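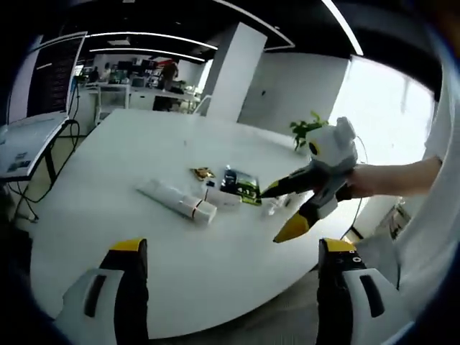 Six rows from the stage on Saturday for Hallgrímsson's new song cycle and I am still humming the fourth song. What a night!

Ásdís Laxdal sang all of it from memory, and her low notes – oh, her low notes! I had only heard her in Handel before, where she's quick and bright and a bit showy.

The quiet one near the end is just voice and cello. 300 people and not a cough.

If you're new to art song, read the poems first. It took me three goes with the text before the second song opened up for me, and now it's my favorite.

They're doing it again in August. I'm going, obviously – who's in?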